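Posted in Day Trips, Open Doors

Menstead open day: folding, fabric and a long wait for coffee

I went to the Menstead open day on Sunday with low expectations, and it met most of them. The flyer promised "the whole life of household linen under one roof." The roof is a former dairy on the Viltitz road, and the parking lot is a field. I paid 5 at the gate and got a paper wristband and a map with the restrooms marked in the wrong building.

The Begović hall comes first. It is named after the family who started the linen business, and a long wall panel tells you how they did it with one sewing machine and a handcart. Every family business I have ever visited started with a handcart. I would like to see the place that made all those handcarts. The panel also says the company's first order was for 81 pillowcases, and you are supposed to be moved by this.

Past the panel you get to the fabric tables, and I stayed longer there than I planned to. You are allowed to touch things. The woman running the tables told us that the pale cloth is the hardest to sell and the hardest to keep clean, and then invited a line of people who had just eaten fried dough to handle it. I asked how many washes it was good for. She said 500. I asked who had done the washing and she said it was on the label.

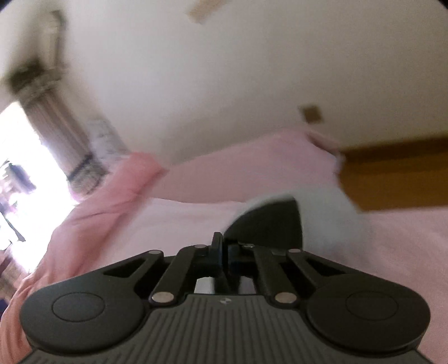 My main complaint is with the folding demonstration, which was advertised for 11 and got going at twenty past. The method is called the Risow fold. As far as I could tell it is the way my grandmother folded things, with a name attached and a booklet for sale at the exit. You lay the cloth flat, bring the long sides to the middle, smooth it with your forearm and fold in thirds. It does make a tidy stack. Mine leaned. I was told I had rushed the smoothing, and maybe I had, but I have a cupboard at home full of towels that were rushed and they all dry people just fine.

The booklet is titled "1001 Folds." I flipped through it while I waited for my change on a cup of coffee. A good many of the folds are the same one with a different napkin. I did not buy it.

Upstairs is storage advice, meaning shelves. There was a talk on whether to keep sheets rolled or flat. The speaker was for flat, a man in the second row was for rolled, and they went at it politely until the next group came in. That was the best part of the day and it wasn't on the map.

The shop has decent remnants near the back door if you're willing to dig. Prices on the full-length cloth were no lower than in town, whatever the sign says about open day rates. I came away with two dish towels and a sore neck.

Practical notes: the coffee line is shorter after two, the upstairs rooms get stuffy, and the shuttle from Viltitz runs when it feels like it. Dogs are allowed in the yard only. They do another one in June. I'd go for the remnants and skip the panel.

Filed under: Day Trips, Textiles, Menstead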